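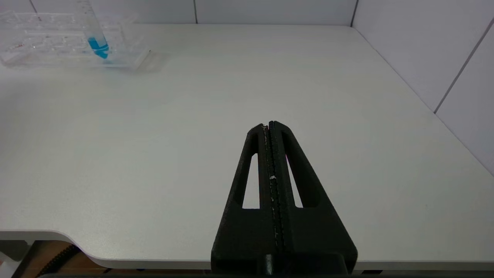
Merle Costigan wrote to ask why white things are never really white when you look at them properly, and whether the lines between wall tiles are there for a reason or are just where somebody ran out of tile.

What a great pair of questions! They fit together too, so let's do both, and we'll have a go at table edges along the way because they're much more interesting than they sound.

WHITE WALLS, WHITE TABLES AND BIG WHITE TILES

First, what is white?

Sunlight looks plain, but it is a mixture of all the colors of the rainbow. When that light lands on a red apple, the skin of the apple soaks up most of the colors and bounces the red part back to your eyes. A white tabletop hardly soaks up anything. It bounces nearly all the light back, every color together, and your brain says "white!"

So a white thing is a kind of light bouncer. That makes it a copycat as well. Shine a yellow lamp on a white table and the light coming off it is yellowish. Take the same table near a window on a cloudy day and it goes a bit blue. Your brain is so used to this that it quietly fixes the color for you and you don't notice a thing.

Now look at the table at the top of the page. It's white, or a very light gray, and it's one smooth surface, but it gets brighter toward the back and grayer toward the front. It could all be exactly the same material and still look like that. How bright a patch looks depends on how much light is reaching it and which way that light bounces off. If you ever try to paint a white table, you'll find yourself using a lot of gray, plus maybe some blue or a dab of yellow. Painters have known this for hundreds of years, and people still argue with them about it!

Try it: the paper peephole

Cut two small holes in a piece of dark card, a few inches apart. Hold the card up so that one hole shows you a bit of white wall near a window and the other shows you a bit of the same wall in a corner. With the rest of the room hidden, you may be amazed at how different the two bits are. Negin Jalali's class tried it in May with the wall of their lunchroom, and the corner patch looked so dark that several people went over to check whether it had been painted a different color. (It hadn't.)

Shiny or matte?

Some smooth things are shiny and some are matte, which means not shiny. A shiny surface is very, very flat, and light bounces off it neatly, all in one direction, like a ball off a gym floor. That's why you can see a window reflected in a shiny plate. A matte surface has tiny bumps, usually much too small to see, and light hits them and scatters every which way. You get a soft, even look with no bright spots to dazzle you.

Lots of work tables are matte for that reason. If you're reading or gluing or chopping under a bright lamp, a shiny top can throw the light straight into your eyes. The word for that is glare.

Soft shadows and sharp shadows

White tabletops are wonderful places for looking at shadows. Stand a pencil upright under one small bright flashlight and the shadow is crisp, with a hard edge. Now stand the same pencil in a room with light coming from a big window or several lamps. The shadow turns pale and fuzzy. Light is sneaking in from the sides and filling up the dark part, and white walls help it along by bouncing even more light around the room. In a white room with white walls you sometimes get shadows so faint you have to hunt for them.

How is a tile made?

On to tiles! Many wall tiles start out as clay, the same sort of stuff you might have squished in art class. The clay is pressed into a flat shape, dried, and baked in a super-hot oven called a kiln (some people say "kill" and some say "kiln," and both are fine). Baking changes clay for good. Dry clay turns to mush again if you drop it in a bucket of water, but baked clay doesn't.

Then there's the glaze. Glaze is painted or sprayed on as a runny mixture with powdered glass-making minerals in it. In the heat of the kiln it melts and then cools into a thin glassy skin. Water can't get through it, and neither can soup, toothpaste or jam. That glassy skin is why you find tiles in kitchens, bathrooms, swimming pools and laboratories, where walls get splashed.

Tiles come in all sizes. A mosaic tile can be as small as your fingernail. Others are bigger than a pizza box. When you wonder how much work it is to tile a wall, think about this: Hongmei Duan covered one kitchen wall with 400 little square tiles and it took her 7 evenings. With large tiles you need far fewer, but each one is heavy and has to be held perfectly level while the glue grabs, so big isn't always easier!

And the lines?

The lines between tiles are called grout, which rhymes with "trout." So no, Merle, nobody ran out of tile. The gaps are left on purpose. Grout goes in last. It's a paste, a lot like thick mud pie, made from a powder mixed with water. You smear it over the wall with a flat rubber tool so it squeezes down into all the gaps, and then you wipe the tiles clean with a damp sponge before it sets hard.

Why bother with gaps? For one thing, tiles aren't all perfectly equal. Baking shrinks clay, and some tiles shrink a hair more than others. If you pushed them tightly together, the tiny differences would add up and by the far end of the wall your rows would be wandering up and down. A gap lets the tiler nudge each one a smidge. Houses move, too. They swell and shrink a very small amount when the weather changes. Tiles jammed edge to edge can push on each other and crack or pop off.

To keep the gaps even, tilers use little plastic crosses called spacers. They sit at the corners where the tiles meet and come out before grouting. Duarte Seixas keeps a jam jar of them, and they make very good stars if you're building a model of outer space.

Thin gray grout is a popular choice with white tiles, and you'll see it on the back wall in our picture. It draws a neat line around each panel, and gray is kinder than white when it comes to showing dirt. Which brings us to a grout secret: plain grout isn't glassy like glaze. It has teeny holes in it, and stains love those. If you've ever watched someone scrubbing a shower with an old toothbrush, it was probably the grout that was getting the treatment.

Try it: glaze against grout

You need a spare glazed tile, or an old glazed mug turned upside down, and a piece of unglazed clay flowerpot. Put one drop of water on each and watch for a few minutes. On the glaze, the drop sits there like a tiny dome. On the flowerpot, it spreads and sinks in and leaves a dark patch. Now do it again with a drop of cold tea (ask first, and put newspaper down). Wipe both. Which one remembers the tea?

The edge of a table

Run your finger along the edge of the nearest table. Is it sharp, rounded, straight, wavy? The front edge of the one in our picture dips in a gentle curve, a bit like a letter S lying down, and you can see how thick the top is from the thin light-gray band along the side.

Straight edges are quick to cut. Curves take more care. You have to draw the line first, usually by tracing around a pattern called a template, and then follow it slowly with a saw or a machine called a router. People still go to the trouble, as curves can be lovely to use. A dip in the edge of a desk gives your tummy somewhere to go so your arms can rest on the top. A rounded corner hurts a whole lot less when you charge past it on your way to lunch. And some curves are there for no reason at all except that somebody liked them, which is a perfectly good reason to make a curve.

Abílio Macedo has a workbench with a wiggle along one side, which came about when he cut out a burned bit and then decided he might as well make it pretty.

Try it: design your own tabletop

Take a sheet of paper and sit down with it at a table, in your usual chair. Lay your arms on the paper the way you'd have them for drawing. Get a friend to trace loosely around your elbows and the front of your sweater. Take your arms away. You've got the beginnings of a desk edge that fits you and nobody else in the house! Cut it out, color it in, and mark where the pencils go.

Words to keep

Glare: light that bounces straight into your eyes and makes it hard to see.
Glaze: the glassy skin on a baked tile or mug.
Grout: the hard filling between tiles.
Kiln: a very hot oven for baking clay.
Matte: smooth to look at, with no shine.
Spacer: a little cross that keeps tiles evenly apart.
Template: a pattern you trace around.

More questions have come in about why mirrors get foggy and why chalkboards used to be black and then went green. We'll start with the foggy mirrors, so if you've got a good theory, send it in with your first name and your age, and draw us a diagram if you can.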